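Galtus Cell FAQ: Setup and Care

Print this page | E-mail this page

Galtus is the wipe-down robot at Normont, and its practice cell is built around one ordinary selectorized weight machine. We get more mail about the cell than about the robot, which delights us (we love the cell!). Answers are by Hsin-yi Leung and Birthe Egilsson, who look after it day to day.

What's in the cell?

One weight machine, one two-armed robot on a floor stand, a dispenser for wipes, a bin, and a control cabinet against the wall. We started with a flat bench and it was too easy. Flat vinyl is a tabletop with stitching. A weight machine has rollers, pads at odd angles, end caps, a lever that moves when you lean on it, and bolt heads sitting exactly where a wipe wants to snag. There's a whole course of problems bolted to a single frame, and we've been happily stuck on it for two seasons.

Why a real machine and not a mock-up?

We did build a mock-up, out of foam and pipe. Kirsten Mogensen still has the seat in her office. It was fine for checking reach, but the first time Galtus pushed on a real lever arm, the arm gave a little and the wipe skated straight off the side. We learned more that afternoon than in the whole month before it. The mock-up went out in September.

How do you keep the weight machine from moving around?

The stack stays pinned at the heaviest plate, so the lever has plenty of resistance if the robot pushes the wrong way. The feet of the machine sit inside taped corners on the floor. Check the tape every morning before you power anything up. If a foot has crept over the line, push it back and run the touch-off again, even if it looks close enough. It never is.

What is touch-off, and how long does it take?

The robot brings a blunt probe to a list of fixed points on the machine and records where each one turns out to be. Our list has 17 points and takes a little under nine minutes. Most are on the steel frame, because pads squash and give you a different reading each time. Two are on the backrest anyway, at very light force, so we notice if someone has changed the adjustment. Someone has always changed the adjustment.

Do you clean the weight machine by hand too?

Every day! This surprises visitors, but the robot's results mean nothing if yesterday's lint is still there. We hand-wipe before the first run and again at the end of the shift, and we do it with the cell locked out. The key comes out of the cabinet and goes in your pocket.

The lever arm takes the longest. Ball the wipe up so it fills your palm, press down, and keep your free hand flat on the arm so it stays put under you. Short strokes are best. Long sweeps feel more satisfying, but they tend to carry the lint along and drop it at the far end.
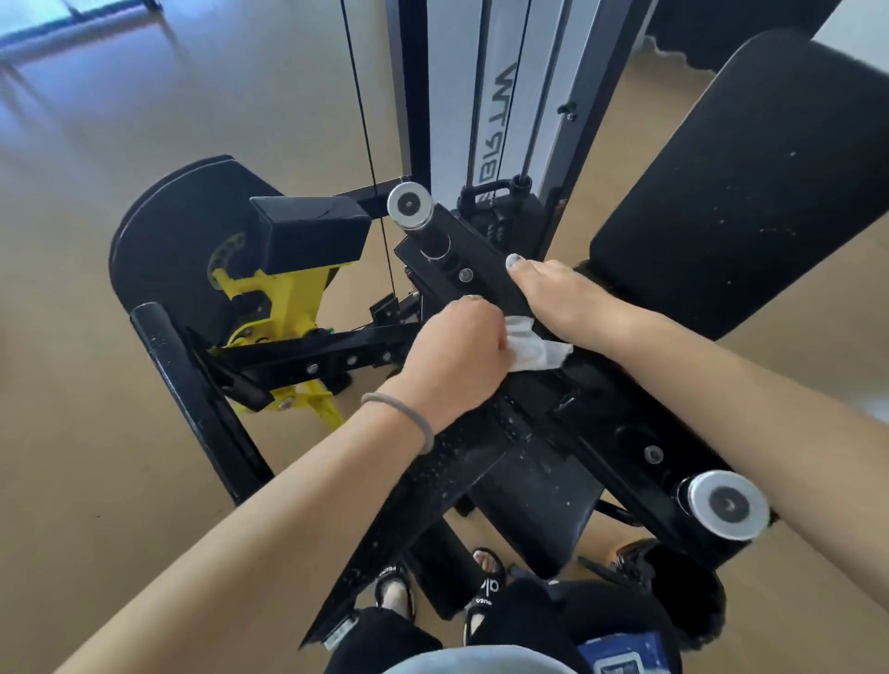

Go over the bolt heads last, with a fresh wipe if the first one is starting to shed. Black padding shows every speck, so get your head down low and look along the surface toward the light. Then do the ends where the caps are, and work a fingertip around each edge. Ditte Toft uses a soft toothbrush there and swears by it. We've tried it and she's right.

Which wipes should I use?

Plain unscented ones, damp enough to leave a sheen and no wetter. We tried five kinds before settling. Anything with a strong cleaner in it left the gripper pads slick, and the very thin ones tore on the first bolt. Whatever you use by hand, load the same kind in the dispenser, so that you're comparing like with like.

How often does the robot itself need attention?

Less than you'd think, but on a steady schedule:

- Every morning: look over the finger pads, check the cable loop at each wrist, empty the bin.
- Every 25 runs: clean the finger pads with a damp cloth and let them air dry.
- Every 1000 runs: replace the finger pads, check the stand bolts, rerun force calibration on both arms.

We're at 524 runs on the current pads as I write, and they still grip beautifully. The last set got noisy well before it was due (a squeak on vinyl, like a sneaker on a gym floor) and we changed them early. If you hear the squeak, change them.

My force readings drift through the morning. Is something broken?

Probably not. Let both arms warm up with the slow exercise routine before you zero the sensors. We used to zero straight from cold and then spend until lunch chasing numbers. If they still drift after a proper warm-up, look at the wrist cable. A loop pulled too tight will tug on the sensor whenever the wrist turns past the halfway mark, and you'll see it as a bump in the same spot of every stroke.

The robot keeps dropping the wipe. What should I check first?

The dispenser. A wipe that comes out half folded gets gripped by one layer, and off it goes on the first pass. After that, look at the finger pads for lint, then at the grip setting, in that order. Hala Azar once spent two days tuning grip force on what was a crooked roll, and she has kindly let us publish that fact.

Can it do the whole machine yet?

Not yet. Seat, backrest and the top of the lever arm are good. The rollers are coming along. Underneath the lever is still very hit or miss, and the small gaps near the pivot are marked as keep-out zones until we trust the finger tracking more. We'd love to open those zones up next. Birthe has a drawing of a thinner fingertip that looks wonderful, and nobody has machined it.

Can I move my cell to another weight machine?

Yes, and please tell us how it goes. You'll need a new point list, new keep-out zones and a few slow dry passes with no wipe loaded. Ragnarsson moved theirs to a rowing machine and sent us pages of notes, which are now part of the Edesine setup guide. Keep one hand near the stop button for all of the dry passes.

Who do I ask if my question isn't here?

Write to the cell desk and put the word "Galtus" in the subject line. Photos of the trouble spot help a lot, and so does the run log. Mail that comes in before 3 p.m. usually gets a reply the same afternoon.

Contact the cell desk | Copyright Normont, all rights reserved | Back to top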